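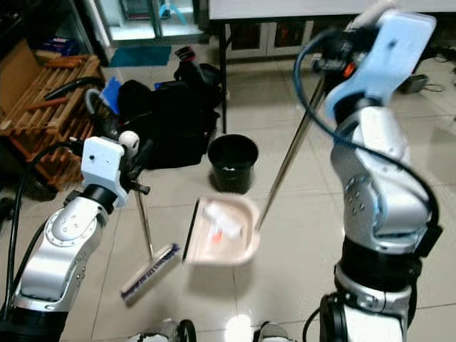
Comment left on the shared page by someone from the Vedmont club: the sweeping routine looks fine to them, but they would score it on what ends up in the bin and ignore what ends up in the dustpan. Their team lost most of its trash on the carry last year.

Fair point. Our score sheet stops at the dustpan. Changing it from today, so a run counts only if the item goes in the bin and both tools stay in the grippers the whole time.

February, student project, floor cleaning task for the Climumgate round

Setup: broom in the left gripper, dustpan in the right, both on long metal handles. Round black bin on the tile behind the work area. Batteries charged overnight, started at 3:40.

Did 28 runs under the old rule. 17 got the item into the pan. Of the rest, most were the broom pushing the item past the side of the pan. Two were me stopping the arm too early, and I left those in the count.

Things noticed:

The pan lip has to come down flat before the broom moves. If one corner is up, light stuff slides under it. We had the right arm waiting just off the floor and dropping at the last moment, and it drops late. Moved the drop earlier in the script. Have not rerun the full set with that.

The handle turns in the left gripper when the bristles catch a grout line. Not much each time, but by the end of a long session the head is well off angle. Tried a wrap of rubber band on the handle. Better for a few runs, then it crept up. Next try is the grip sleeve from the Sönmez kit, if the other group is done with it.

Short strokes work better than one long one. Set stroke length to 19 cm for now — anything longer and the base wants to shift.

Tried the carry to the bin 2 times at the end with the new scoring in mind. First one tipped the item out on the turn. Second one made it, but slow. The wrist needs to tilt back before the base moves at all, and at present both start together.

To do before next session:
Split the tilt and the drive into separate steps
Mark the start position on the floor with tape
Ask Prasitz about a spare pan, ours is getting rough along the lip
Write back to Vedmont and ask how they hold the pan level on turns

Logs are in the project folder under sweep, old scoring. New ones go in their own folder so we don't mix them up.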